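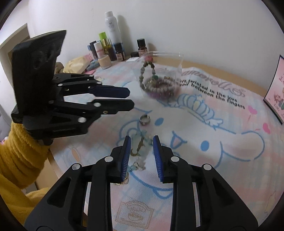

I finally tackled the jewelry! It's been living in one big tangled heap since March, and with the holidays coming I wanted to be able to find a pair of earrings without swearing. So I spread everything out on the desk, on top of my pastel tablecloth (pink, white and pale blue, with the line drawings, yes I'm still in love with it), and got going.

A soft cloth is the best thing for this, by the way. Tiny pieces don't skitter off onto the floor, and the light colors make silver easy to spot. I'd forgotten half of what I own! There's the open silver-toned ring with the dark markings on the band, which I bought at a market in Stengate and wore every day for a whole summer. There's a little light blue charm I'm going to put on a chain, and a translucent green-blue piece that I like even more now than when I got it. And thin gold loops, so many thin gold loops.

My system is simple. Rings go in the shallow tray, charms in a pill box, and anything with a missing half gets until New Year's before it goes. I gave up on 9 single earrings already and I feel great about it.

Next up is the bead drawer. I bought a pack of 100 little zip bags for it, and I can't wait to start!

Posted December 11, 2018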